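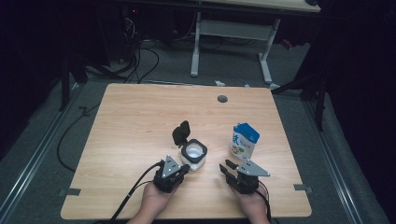 Ensinar cozinha a um robô, com as duas mãos

Quarta-feira passei a manhã na Skenotska e saí de lá com vontade de ter um par destas garras em casa! A equipa da Elvia Barrera anda a gravar tarefas de bancada para o projeto Brarnis: a pessoa segura uma garra em cada mão, faz o gesto e o robô aprende com a gravação. Já vão em 300 demonstrações e querem chegar às 700 até julho (a Elvia acha que dá, eu cá tenho dúvidas).

Frascos com tampa, pacotes de leite, coisas de despensa, é disto que se trata. O Ridwan Lumbantobing, que me deixou experimentar, diz que o difícil é ir devagar e sempre ao mesmo ritmo. Eu, claro, fui depressa demais – cada demonstração dura cerca de 75 segundos e a minha ficou bem abaixo disso. 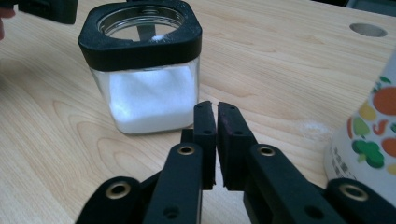
Porque não comandar logo o robô à distância?

Também o fazem, na sala do lado, mas com as garras na mão grava-se mais numa manhã e o robô fica livre para os testes. O comando remoto guardam-no para corrigir as tarefas em que ele ainda falha.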